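I keep reading that a standing desk will fix my back, my sleep and my mood. Keith Partington swears by his. He also swore by the magnets.

I read the study he sent me, all 254 words of the summary anyway. It ran for three weeks and asked people how they felt. They felt better! So do I after three weeks of anything new. 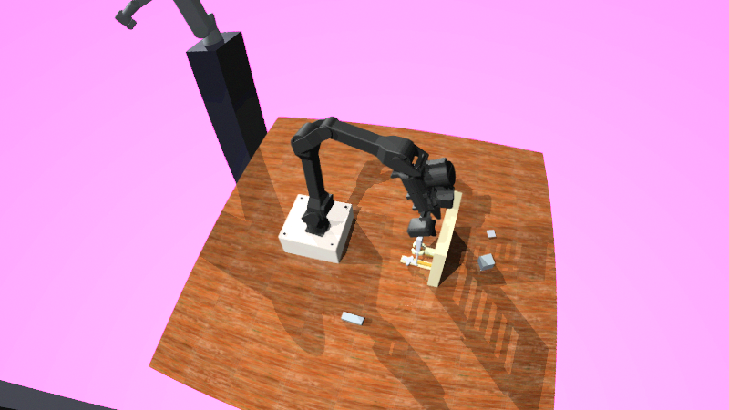 The price bothers me more. Jeltow wants $934 for the one Keith has, and the warranty covers two years. My old desk has no warranty and no motor to break. I'll take a walk at lunch and see how that goes.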